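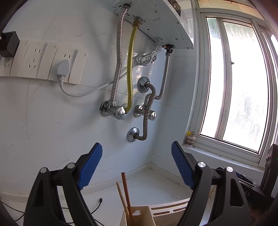
Workshop Notes > Grippers > Hand-held

Setting up a hand-held gripper for work near wall fittings

These notes cover fitting ribbed pads to a two-jaw hand-held gripper, setting the camera, and recording the first runs in a kitchen. The tool is the Kushwaha pattern we build at the Grosinside shared workshop. It has no motor. You squeeze the trigger, the jaws close, and the camera records what the jaws do so that the motion can be replayed later on an arm.

Kitchens are a useful first site. The area under a wall-mounted water heater gives you chrome valves, braided hose and white tile in a small space, and a countertop below it with ordinary things to pick up. A window to one side will also show up any exposure problem early.

What you need

Printed jaws, one pair, black
Ribbed pads, one pair, blue
Steel pivot pins, two per jaw
Camera with a locking mount
USB cable, long enough to reach from your hand to your belt
2 mm hex key
Contact adhesive
Isopropyl alcohol and a lint-free cloth

Step 1. Fit the pads

Wipe the inner face of each jaw with alcohol and let it dry. Spread a thin coat of adhesive on the jaw and on the back of the pad, wait 12 minutes, then press them together. The ribs run across the jaw. If they run lengthwise, thin items such as chopsticks will roll out under light pressure.

Clamp the jaws shut on a piece of scrap card and leave them overnight. Trim any pad that overhangs the tip. An overhang folds under when you reach down to a flat surface and changes where the jaw makes contact.

Step 2. Check the pins

Each pin should turn with finger pressure and have no side play. If a pin is tight, ream the hole by hand. Do not use a power drill on printed parts, as the plastic melts and the hole goes oval. If a pin is loose, reprint the jaw. Packing the hole with tape works for a day at most.

Open and close the gripper 56 times and check the pins again. That number comes from our old test sheet and has been enough to show up a bad fit.

Step 3. Set the camera

Mount the camera so that both jaws are in view when fully open, with the pads visible on their inner faces. Lock the mount, then open and close the jaws through their full travel while watching the preview. The pads must stay in view the whole way.

Set exposure by hand. With auto exposure on, turning toward a bright window darkens everything else, and the tracking software then loses chrome parts against tile. We use a shutter of 1/400 in daylight and raise the gain until the hoses have visible texture. Frosted glass will still wash out. Leave it.

Step 4. Prepare the area

Stay clear of the gas hose. On a typical heater it is the yellow one, and it may run close behind a valve handle that you would otherwise choose as a target. Do not grip, pull or lean on any hose, and do not turn a valve with the tool. For these runs the plumbing is background only.

Keep the tool and its cable away from power strips and from the heater cord. If the cord has been bundled, leave the bundle as you found it.

You do not need to tidy the counter. Archana Dhillon ran the first Grosinside set on a cleared bench, and the replay failed as soon as we put a dish rack back. Leave racks, jars and holders where they normally stand, and move only glass that could fall.

Step 5. Record

Start with a slow sweep. Hold the jaws open, point the camera at the wall, and move from one side of the work area to the other over seven seconds. The software uses this pass to build its map. Plain white tile gives it very little to hold on to, so keep some hoses, fittings or counter items in view throughout.

Then record the picks. Chopsticks in an upright holder are a good first target. Approach from above with the jaws open, close on one stick below its tip, lift it clear of the holder, pause, and put it back. Record 12 picks, then play back the first and last before doing any more.

Faults

Map drifts during the sweep: you moved too fast, or pointed at bare tile for too long.

Jaw width reads wrong: the camera mount has slipped. Repeat Step 3 and discard the run.

Stick twists in the jaws: the pads are dusty. Wipe with alcohol and let them dry.

Recording stops partway: check the connector at the camera end. The Nokico cables we bought in December work loose, and the Ulurov ones have a latch.

Jaw files and the current parts list are in the workshop's shared folder under Kushwaha, revision 7.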